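In praise of the Friday wipe-down

I have a soft spot for the dull end of robotics, and I would like to spend a few paragraphs on it, if you will bear with me. Our two-armed cell at Plesovar has a logbook with 2,591 entries in it, and I read the whole thing in August, with a great deal of tea. Very few of those entries concern anything you would call a breakdown. Most say things like "pads cleaned" or "cable re-tied at left wrist", and I have come to think they are the best reading in the building.

My argument is a simple one. A machine like ours should be looked after by the people who use it, a little and often. When we took on the Kulkarni service plan, which came to 485 a visit, the arms were serviced beautifully and then ignored for weeks. Now we give the cell 12 minutes every Friday – grippers, cables, wrist mounts, table top – and I would not go back. You learn the feel of a finger pad by wiping it, and you learn where a cable likes to rub by following it down the arm with your hand.

Soft things are what find out a neglected gripper. A rigid block forgives a greasy pad, while a floppy bag will slither away from it, so I like to see the cell at work on fabric before I sign the page.
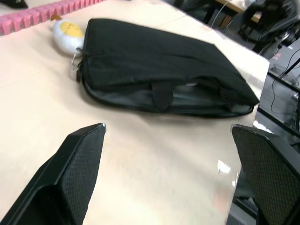
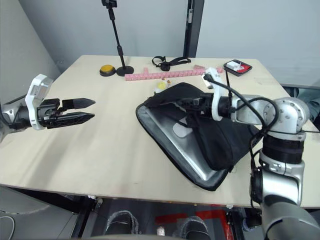
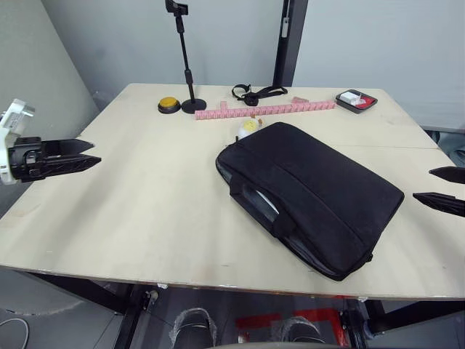

The laptop bag on the table, with the flap in the right gripper in the second picture.

The Surkumetti people, who are far tidier than we are, tell me that this sort of thing ought to be written up as a proper procedure, and I dare say they are right. We did try the Pova checklist, all five pages of it, and within a month everyone was ticking boxes without looking up. A short habit and a pencil on a string have served us better. The pencil does need replacing rather often.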